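4.2 What went wrong with the bowl

I'd love to say we spotted the thumb problem straight away, but we didn't. Ayuba Agbenyega and I spent most of February blaming the planner (sorry, Valdis), when the trouble was sitting in the hand settings all along.

The task sounds easy enough. One bowl, one plate, two arms, and the bowl has to end up on the plate. We ran 600 trials in Jirnley, our simulator, and 14 of them ended with the safety stop cutting in after the right thumb pushed too hard on the bowl. Another 7 stopped with the left arm complaining about a joint limit, though it had no job to do at that stage! Figure 4 has the setup, with the right arm's two end pieces both included.
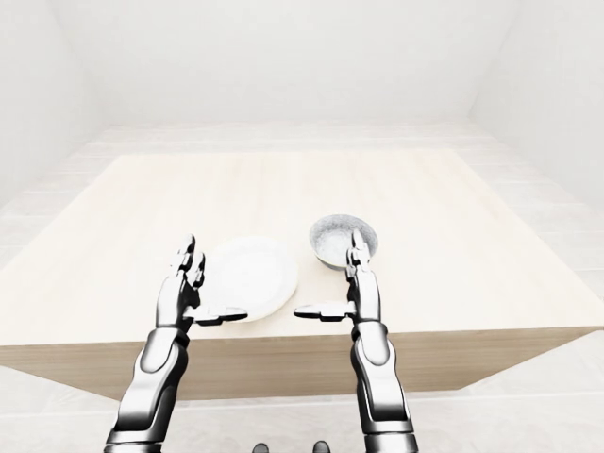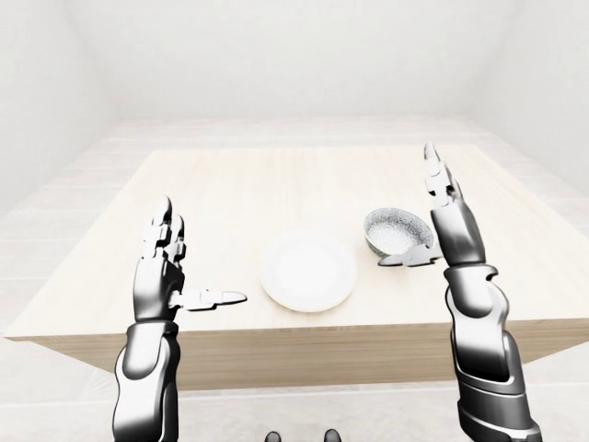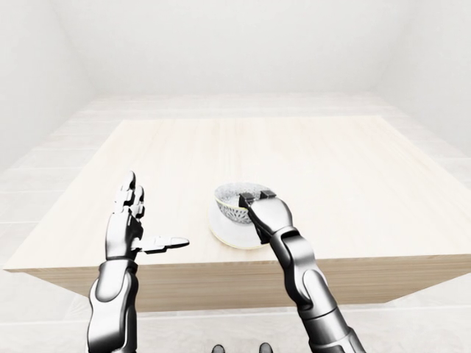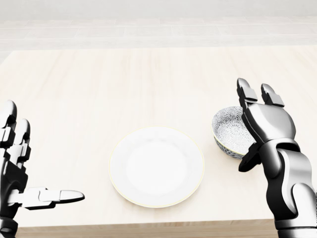 Figure 4. Plate, bowl and both arms in the simulated room. The third panel has the two-fingered gripper on the right arm; the others have the full hand.

What caught us out was the resting pose. The thumb sticks out sideways when the hand is upright, and our contact check only covered the four fingers and the palm. So the arm would creep in beside the bowl, quite happy that it was clear, and the force reading would shoot up from a part the check had never heard of. Amerley Ackah found it by replaying the logs at a crawl and switching the checks off one at a time.

Adding the thumb to the check got rid of all 14 force stops when we ran the same starts again. The joint limit stops are still there, and Tharun Alva suspects a rounding fault in the Brotadov driver. We come back to those in Section 5.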